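Chapter 2
Sorting Before Washing: Fiber, Color and Soil

After reading this chapter, the student should be able to explain why a mixed load of textiles is divided before it enters the machine, name the main groups used in a small laundry, and prepare a sorting plan for a household or a guesthouse.

2.1 A decision made early

In Chapter 1 we followed the water. We saw how it enters the drum, how it carries the detergent into the cloth, and how it leaves with the soil. In the present chapter we go one step back, to the moment when the clothes are still dry and all together. Many beginners consider this moment as not important. They want to learn about temperatures and programs, and they put their hands quickly on the buttons. But a large part of the damage that customers complain of was decided before the door was closed.

The laundry of the Hestden guesthouse gives us a good case. In one year its staff handled 1,588 bags of guest clothing, and the manager, Lieven Wuyts, kept a notebook of complaints. He wrote down 22 of them. Most concerned a color that had moved from one garment to another, and the rest were wool articles that became smaller. Broken buttons, which the staff feared the most, did not appear in the notebook at all. We will return to the Hestden notebook in section 2.4, where the student is asked to trace each complaint to its cause.

Three properties of a textile interest us when we sort. The first is the fiber, and it sets the highest temperature and the amount of movement the article can support. The second is the color, or more exactly how firmly the dye is held. The third is the soil — its kind and its quantity. A white cotton towel with kitchen grease and a white cotton pillowcase that was used for one night have the same fiber and the same color, but they do not ask for the same treatment.

Small articles need special attention. A sock is easily hidden inside a sleeve or a folded sheet, and one strongly dyed sock is enough to give a tint to a whole load of whites. For this reason each piece is taken up separately, opened if it is twisted, and looked at on both sides. 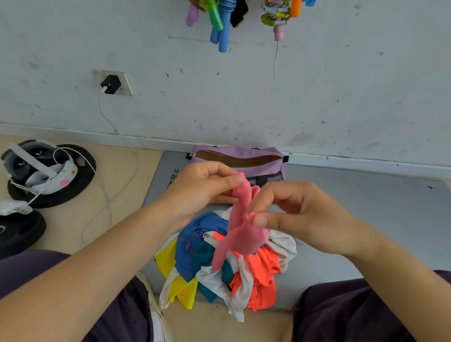
2.2 The order of the work

Different laundries sort in different order, and the student will meet colleagues who defend their own method with much energy. Kelechi Olatunji, who trained the first staff at Drollton, taught color first and fiber second. In Gusthorpe the opposite is done. Both ways are correct if the final groups are the same.

In this book we use color first. Whites, light colors, strong colors and dark colors make four groups. Inside each group we then take out wool, silk and anything whose label is missing or cannot be read. Heavily soiled articles are put apart at the end and go to pre-treatment, described in Chapter 3.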